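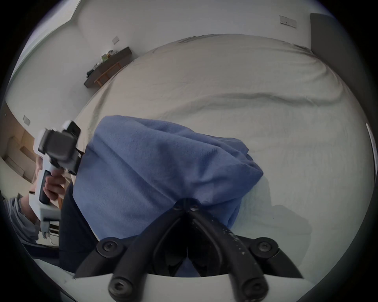 Gidavwood Packaging, Customer Care Department

Storing and Reusing Packing Materials in the Workshop

Products | Applications | Care Tips | Contact

Packing materials that are stored correctly may be used again for many shipments. The following guidance applies to foam sheet, bubble wrap, corrugated cartons and stretch film supplied by this company, and to most comparable goods.

Foam sheet should be kept on its original roll and stood upright on a clean pallet, away from direct sunlight. Sheets already cut to size are to be laid flat, with no more than 201 pieces in a stack. Remove all tape before storage, as old adhesive transfers to painted and polished parts.

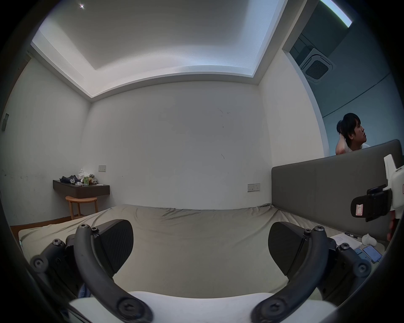 Cartons should be opened at both ends, folded along the factory creases and stored on edge. A carton with a crushed corner or a torn flap should be cut down for use as dividers. For the Gera range, a double-wall carton may be used 4 times if the seams are sound.

Bubble wrap is best wound loosely around a cardboard tube with the bubbles facing in. Keep it clear of heaters and sharp tools. Stretch film cannot be reused once it has been applied, but part rolls keep well in a closed drawer. Stand them on end so that the edges are not nicked.

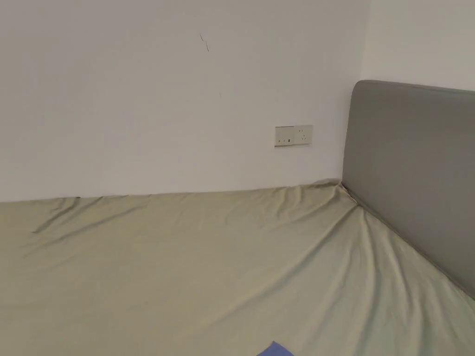

Can foam sheet be washed before it is used again?
Light dust may be removed with a damp cloth and mild soap. Allow the sheet to dry fully, for at least two hours, before rolling it. Sheet marked with oil should be discarded.

Related items
Carrier Carton Dividers, pack of 1000
Prorkex Foam Sheet Cutter
Choosing a Tape for Cold Rooms

This website uses cookies to improve your visit. Accept | Settings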